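Speaker notes: "The Meeting Could Have Been a Sign on the Door"
Talk for the Nusteo lunchtime series, May 5, 2020
Slot: 46 minutes including questions. Do not run over, given the subject.

Opening

Say hello. Check that people can hear me. Wait for the person who always says they can't hear me and then say it again.

Start with the sign at Cedeck. When I worked there the supply room had a sign on the door that read PLEASE SEE NOTICE. There was no notice. It had been like that long enough that new hires were told about it as part of orientation, between the fire exits and the parking. I once saw a man stand in front of it for a full minute, looking for the notice on the floor.

Pause here. If they laugh, move on. If they don't, move on faster.

What I want to talk about today is workplace writing of the lowest kind. Signs, labels, the note on the fridge, the subject line, the two sentences at the top of a form. Most of us will never write a novel, but every one of us will at some point tape a piece of paper to a printer.

Section 1: Who is talking?

Read the fridge note out loud, slowly:

"It has been noticed that items are being left. Please be advised that this is not acceptable going forward."

Ask the room: who noticed? What items? Forward from when? Let them have a go at it. Somebody will say "it was Greg." Every office has one.

The writer was angry and wanted to sound calm, and the passive voice is what came out. I have every sympathy. I have also eaten the last of someone's hummus after reading a note exactly like this, and felt nothing, since I was not an item.

The rewrite: "The fridge gets emptied Friday at 2. Put your name on anything you want to keep."

It has a time and an instruction in it. You may still hate the person who wrote it, but you'll know when to come and get your soup.

Section 2: Labels

Slow down here, I rushed this part in March and lost the back row.

A label gets read by someone whose hands are full. That is the whole theory of labels and I have stretched it to 8 slides. At Elel the cables in the storeroom were marked GOOD, GOOD (NEW), and DON'T. I loved DON'T. It was the only one of the three that changed anyone's behavior.

The trouble with GOOD (NEW) is that it goes on being new forever. Some of those cables were older than the intern. Write the date. If you can't remember the date, write what the thing plugs into. If you can't remember that either, you have found the cable that belongs in the bin, and you will put it back on the shelf like the rest of us.

Also: do not label the drawer MISC. You are telling people to stop looking, and they will. 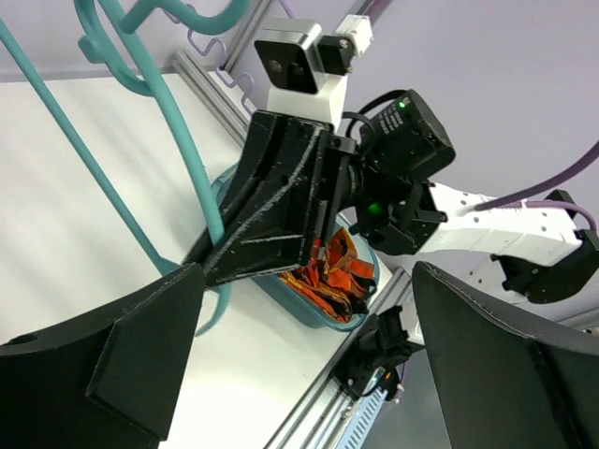 Yupin Intarasuk wrote to me after the March version of this talk to say that I was being unfair to MISC. Her drawer is called MISC, she has kept it that way through two office moves, and she can find anything in it. It was everyone else who couldn't, and she had come to think of that as a feature. I read her message twice and have no answer to it. I've left the advice in, but I deliver it with less confidence now.

(If she's on the call, wave.)

Section 3: The long email

Show of hands: who read the parking email? Who knows there was a parking email?

The parking email at Nông ran to 92 lines. The fact everybody needed, that the east lot would be closed on Monday, was in line 46, right after a paragraph thanking us for our patience. We hadn't been patient yet. We hadn't been told what to be patient about. On Monday the whole building drove into the east lot and met a man with a cone.

Point to make: people put the news in the middle because they want to be polite first. Being polite first is fine at a wedding. In an email, say the lot is closed and then be as gracious as you like underneath, where those with time can enjoy it.

Exercise if we are ahead of schedule (we won't be): take the last email you sent to more than one person. Delete the first paragraph. See if anyone would have missed it. I did this with a year of my own and it was a bad afternoon.

Section 4: Exclamation points

Keep this short, people have feelings about it.

One is friendly. With two, I start to wonder what happened. The sign in our kitchen says THANK YOU!!! and refers to the dishwasher, which I'm now afraid of.

Questions I'll probably get

"What about my boss, who writes like this?" You can't fix your boss. You can offer to "tidy the formatting," and then quietly move line 46 to line 1.

"Isn't a short note rude?" It can be. Add "please." It costs you six letters and you can have as many as you want.

"What did the missing notice say?" I asked before I left Cedeck. The answer was that the supply room had moved upstairs.

Leave time for people to find the mute button. Mention that the handout is in the shared folder, under MISC.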